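Print this page | E-mail this page

Workshop notebook, January, 4:10 p.m.

Read the local column over lunch. It says Carnine is closing its downtown store and that Bikia will take the lease. No source given for either half. Last year the same column had Dretness closing, and Dretness is still selling lamps.
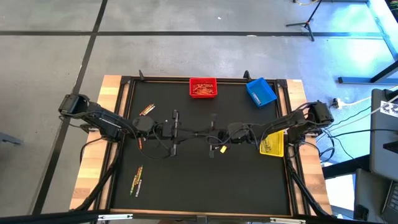

The airport cab item is weaker still. The writer waited at the curb, got no cab, and calls it a shortage. One wait, no time of day given. I'd want a tally for 2 weeks before believing it. If we do keep one, put it on paper, with a marker or crayon, whichever they are, from the red mesh basket on the far side of the mat – one color for arrivals, one for cabs.

Also claimed: 244 locals flew out for the Ortuño reunion. Who counted? My guess is around 10 people told the writer they went, and the rest came off a guest list.

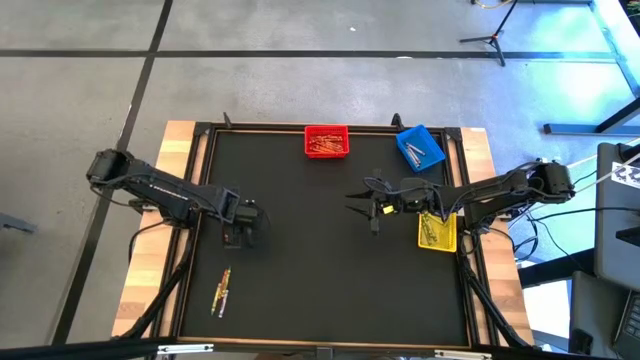
Carnine first, then. Phone the store before repeating any of it, and ask for the closing date. If they won't give one, I'm filing this with the Dretness story – unconfirmed.

Search this site: Go

Contact us | Copyright, all rights reserved | Back to top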